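Segmenting Hand-Held Gripper Recordings by Finger Aperture

This tutorial covers the step between raw recording and training: cutting continuous hand-held gripper video into episodes that each contain one grasp attempt. It assumes you have synchronized video and an aperture estimate for every video sample. If you don't have the aperture signal yet, finish the Lostik calibration page first and come back.

The method was worked out by Elfriede Strobel and Ekrem Ersoy for the Whitlock recordings, which were made in furnished rooms with whatever objects were already on the surfaces. Earlier we cut by hand. Two annotators disagreed on start points often enough that the policy learned a pause before each approach.

What you need

The recording with timestamps
An aperture file with one value per timestamp, normalized so that 0 is closed and 1 is fully open
The vutalau package, version 2 or later
A short list of manually checked cuts for comparison

Step 1. Smooth the aperture signal

Apply a median filter with a window of 29 samples. Shorter windows leave single-sample dropouts, which show up when a finger pad is in shadow or turned away from the lens. Do not use a moving average. It rounds off the closing edge and shifts the cut toward the approach.

Step 2. Find closing edges

Take the first difference of the smoothed signal and mark every run where it stays negative for at least 3 samples. Each run is a candidate grasp. Store the first and last index of the run, plus the aperture at the last index. You will need that value in step 4.

Step 3. Extend backward to the approach

From each closing edge, walk back until the camera speed falls below the threshold in the config file. That point becomes the episode start. If you reach the previous episode's end first, stop there and set the flag short_approach.

Patterned backgrounds need care at this stage. Printed characters and checks give the visual tracker plenty of corners, and on a flat sheet the speed estimate is good. Loose fabric is worse: if it shifts while the gripper is moving, the tracker reads the shift as camera motion and the episode start lands too early.
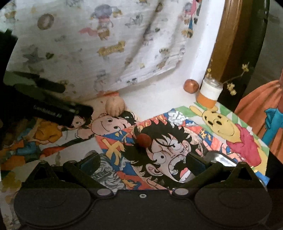 View between the open fingers, with a small reddish-brown ball on a printed cartoon surface and draped fabric farther back.

For recordings like this one, mask the region containing the draped cloth before running the tracker. Mask the gripper body and fingers too. They are fixed or nearly fixed in the camera view, and unmasked corners on them pull the speed estimate toward zero. The mask is a single-channel file at the same resolution as the video, with zeros where features should be ignored.

Step 4. Reject empty closures

If the stored aperture is within the closed tolerance, the fingers met with nothing between them. Label the episode empty and keep it in a separate folder. Small objects can fall under the default tolerance, so lower it when the object set includes thin or narrow items, and look at the rejected episodes before discarding any.

Step 5. Compare with the manual cuts

Run the compare script on your checked list. It prints the start offset and end offset for each pair. A constant offset usually means the aperture file is out of sync with the video. Scattered offsets point to the tracker, so go back to the masks.

Result on our data

The procedure produced 1764 episodes from the Whitlock recordings. Rosalie Marti reviewed the short_approach set separately and found that most came from operators regrasping without backing away. We kept those for training the recovery behavior and left them out of the main set.

Known problems

Slow closures can be split into two candidates. Merge any pair whose gap is shorter than the filter window.

Recordings that begin with the fingers closed have no valid first approach. Drop everything before the first opening.

The Brornimon exporter writes timestamps in milliseconds, while vutalau reads seconds. Man-sik Shim's conversion script is in the tools folder.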